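3.2 Ticket demand in the second leg

The home side in a two-leg cup tie sells its tickets before the first match is over, so we separated early sales from sales made after the first result was known. The records come from Ulside, a second-tier soccer club whose ground has 3000 numbered seats. They cover 44 cup ties, and in each one we know the price paid and the day of purchase.

Early sales hardly moved with the opponent's league position. Late sales did. When Ulside came home one goal behind, the remaining seats went faster than after a draw, and a two-goal deficit slowed them again. Fitzgerald and Cuypers found the same pattern in regional handball, though their sample stopped at the quarterfinals. We left out 4 ties in which the second leg was moved to another ground.

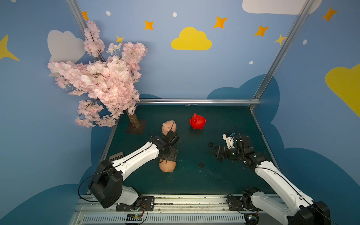 Figure 2. Tabletop with two robot arms and toy piggy banks.

3.3 Interviews with season ticket holders

Sequeira and Lachance interviewed 192 season ticket holders in April, mostly by phone. Cup matches are not part of the season ticket at Ulside – holders get a reserved seat for a few days and then it goes on open sale. Many let the reservation lapse and bought a different seat later, often next to friends. The sales records count these people as new buyers, and we corrected for this by matching names and postal codes. Matches that remained unclear were kept as new buyers, so the late sales in Table 3 are slightly too high.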